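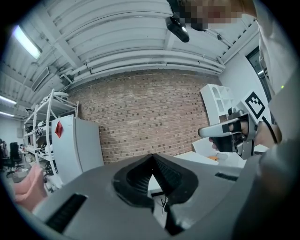 Notes by Nhyira Sarpong, for students in Intro to Automation

Courses > Intro to Automation > Handouts > Lab visit, Tondbridge

Print this page | E-mail this page

Lab visit: hand-held grippers and how they feed a robot

Read this before you start the October write-up. It covers what we were shown at Tondbridge and adds the terms you'll need, so if you were in the second group and missed the first talk, you're not behind.

What we went to see

I've been on a lot of lab tours and most of them keep you behind a yellow line. This one put the tools right in our hands! Zuweira Amoah ran the demonstration, and she started with the grippers and left the robot arm for later. I loved that order. Once you've closed the fingers on something yourself, the rest of the talk makes a lot more sense.

The basic idea: a person picks up a tool that works like a robot's hand, does an ordinary job with it, and the whole thing is recorded. Those recordings become training material for a robot arm with a matching gripper. The person feels the job through the tool and has to work within its limits (no thumb, no wrist flick at the last second), so the motions that come out are ones the robot has a fair chance of copying.

The fingertips

Look at the black rubber pad in the photo, the V-shaped one with ribs on the inside. Several of you asked why a V. A flat pad touches a round object along a thin line, and the object can roll. A V gives it two faces to settle against, so a pen or a bottle neck tends to center itself. The ribs help with grip. Zuweira's advice was to approach slowly and let the notch do the lining up - good advice, and very hard to follow when your classmates are watching.

The marker

The second gripper, the white and black one with the trigger-style handle, carries a square with a blocky black-and-white pattern. This is a fiducial marker. You'll meet the word again in week 3, so learn it now. The pattern is easy for software to find, and its size is known ahead of time. From the way the square looks in a camera image (how big, how tilted, which way up) the software can work out where it is and how it's turned.

Things that spoil it: glare, a thumb over one corner, fast motion that smears the pattern. Keep that list for question 2.

How much recording is enough?

Nana Antwi asked this, and the answer surprised me. For one simple task in one place, the team likes to have some 200 good runs before they train anything. For a task that has to work on different tables and under different lights, they aim for 1000. Variety matters a great deal. Moving the object, changing the height of the table, swapping who holds the gripper - all of it helps more than doing the same perfect run over and over.

Words to know

Gripper: the part that takes hold of things.
Demonstration: one recorded run of a task, start to finish.
Fiducial marker: a printed pattern used as a reference point for a camera.
Pose: position plus orientation. You need both!

For the write-up

1. Pick a household job you could do with two fingers only. Describe it in steps, and mark the step where you think a robot would have the most trouble.
2. Explain how a marker could be lost from view during your job, and what you would change.
3. Sketch a fingertip for your object. It doesn't have to be a V.

One page is plenty, two if your sketch is big. Try the job at home with a pair of kitchen tongs first. I did, with a stack of teacups, and learned a lot very fast.

Comments (3)

Seidu Agyeman: Can we use the same object for 1 and 3? I want to do eggs.

Nhyira Sarpong: Yes, and please do eggs.

Seidu Darko: I was in the second group and the fingertip part cleared things up for me. Is the pose math going to be on the midterm or only the definition?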